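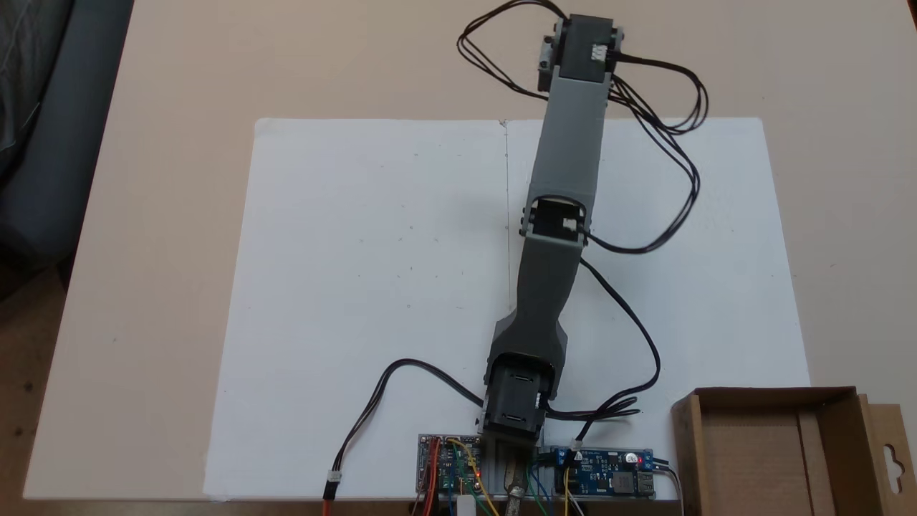 这份数据适合拿来做什么用?

最适合用来研究方言词汇在一个小地方内部的差异,比如同一种野菜、同一件农具,隔一道山梁叫法就不一样。拿来训练语音识别就太小了,录音的音质也参差不齐,请不要抱太大希望。

Trirkidberg 山谷口语词汇集:数据说明

2026年6月6日,星期六
文 / Catríona Nic Aodha

先跟第一次来的朋友打个招呼。这个词汇集从我外婆的一本抄写本开始,原本只打算整理出来给家里人看看,后来 Rónán Ó Briain 听说了,把他在上谷几个村子里录的磁带也搬了过来,再后来 Majdi Darwish 帮忙写了检索脚本,东西就越滚越大,成了今天这个样子。说明写得有点啰嗦,请多包涵,我总觉得多说两句,将来用的人就能少走一点弯路。

一、里面有什么

目前一共收了 3128 个词条,来自 94 位讲述人,分布在 33 个村子和散居点。每个词条至少有一个读音转写、一个释义和一个采集地点。有例句的尽量附了例句,例句一律照讲述人的原话记,语法上看着别扭的地方我们没有改。另有 200 条附了录音,都是经讲述人本人或家属同意才放出来的。

主要文件如下:

entries.csv 词条主表,一行一个词
speakers.csv 讲述人信息,只留出生年代和居住地,姓名已经去掉
places.csv 地点表,含旧地名和现用地名
audio/ 录音,wav 格式,文件名与词条编号一致
notes/ 采集时的零散笔记,纯文本

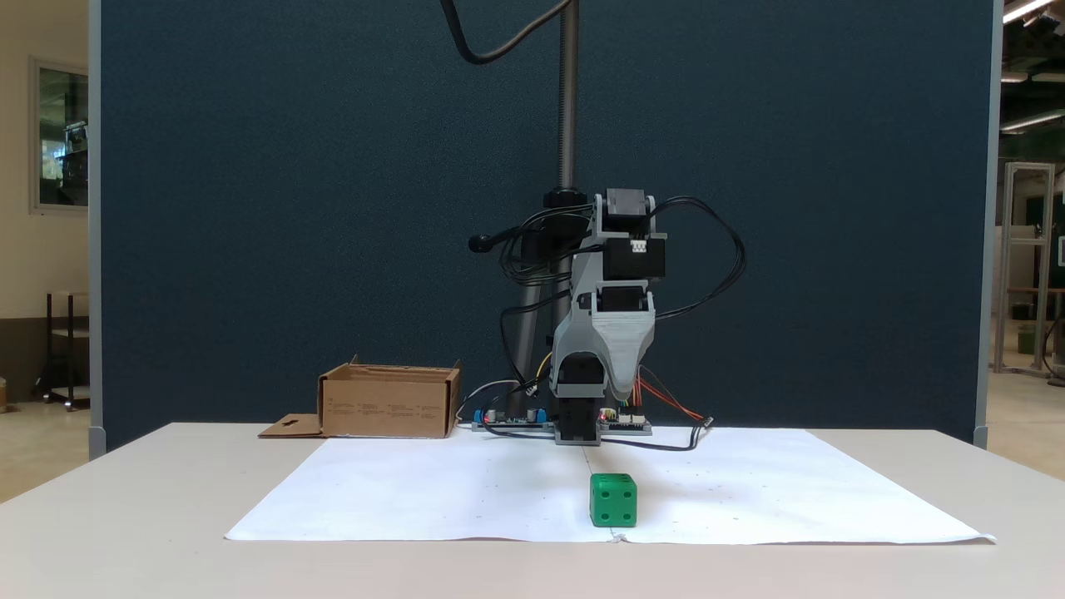

主表里有几个字段需要多讲一点。headword 是词头,用的是我们自己定的一套拼写,尽量贴近发音,又不至于让本地人看了皱眉头。variant 放异读和异写,多个之间用分号隔开。gloss_zh 是中文释义,gloss_en 是英文释义,两边是分头写的,偶尔对不齐,遇到这种情况请以中文为准,因为中文那一栏校过两遍。domain 是语义类别,分农事、饮食、天气、亲属、身体、器物和其他。“其他”这一类里东西很杂,骂人的话也在里面,给孩子用的话请先筛一筛。

certainty 这一栏有 A、B、C 三档。A 是两位以上讲述人都给出过同样的说法,B 是只有一位讲述人说过,C 是从旧抄本里来的,还没有活人确认过。外婆的本子里有不少 C 档的词,我舍不得删,就都留着了。

二、怎么收来的

绝大部分词是坐在人家厨房里聊出来的。我们有一张提问单,但说老实话,用提问单问出来的词往往干巴巴的,真正有意思的都是茶喝到第二壶、话题跑到谁家的羊跑丢了的时候冒出来的。Rónán 的磁带里有一段讲晒草,十来分钟里出现了七种说“草半干不干”的词,每一种都对应着不同的手感,我听了一遍又一遍,还是只分得清其中四种。
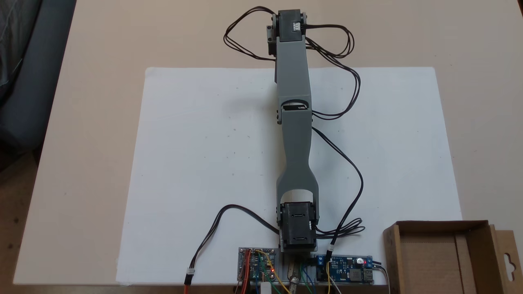

转写由两个人各做一遍,再对照着改。意见不一致的地方,都记在 notes 文件夹里,文件名以 diff 开头。Dymphna Corrigan 耳朵极好,下谷那几个村子的元音长短主要靠她定夺,她不肯让步的几处,我后来重听,都觉得她是对的。

地名有点麻烦。Sowa 村在老一辈口中分上下两片,口音也确实不同,可是现在的地图上只有一个点。我们在 places.csv 里拆成了两行,编号后面加 a 和 b。如果你要画地图,记得先合并,不然会有两个点叠在一起。

三、已知的问题

天气类的词偏多,器物类的词偏少,这跟我个人的兴趣有关系,我爱问下雨的事。女性讲述人比男性多不少,白天在家、愿意陪我们坐一下午的多半是老太太们。早期的录音里有冰箱的嗡嗡声,还有一只狗,降噪之后人声会发闷,所以我们放的是没有处理过的版本。

释义里凡是写着“某种草”“某种鸟”的,都是还没查清学名的。懂植物的朋友如果愿意帮忙,我会高兴得不得了!
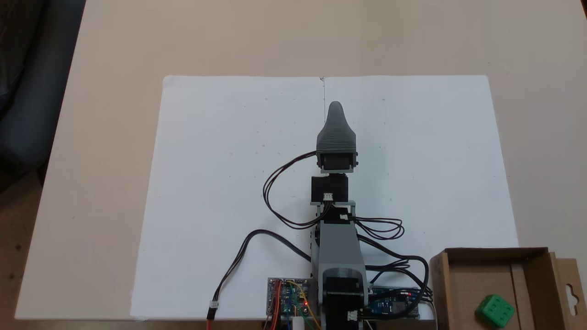

编号中间有空缺,是合并重复词条时留下的,不是文件损坏。旧编号和新编号的对照放在 notes/renumber.txt,引用过早先版本的朋友请对一下。

四、使用与引用

文字部分可以自由使用和改编,注明出处就好。录音请只用于研究和教学,不要剪进广告或者商业节目里,这是我们当面答应过讲述人的。引用时写“Trirkidberg 山谷口语词汇集”加上你下载的年月就可以,不必一个个列我们的名字。

下一批词条打算十月放出来,主要是上谷的亲属称谓,光是“姨”就有好几种叫法,还在整理。发现错误请写信告诉我,附上词条编号;如果你家里也有老人会讲这边的话,哪怕只记得三五个词,也请一并写来,拼写不用讲究,怎么听到的就怎么写。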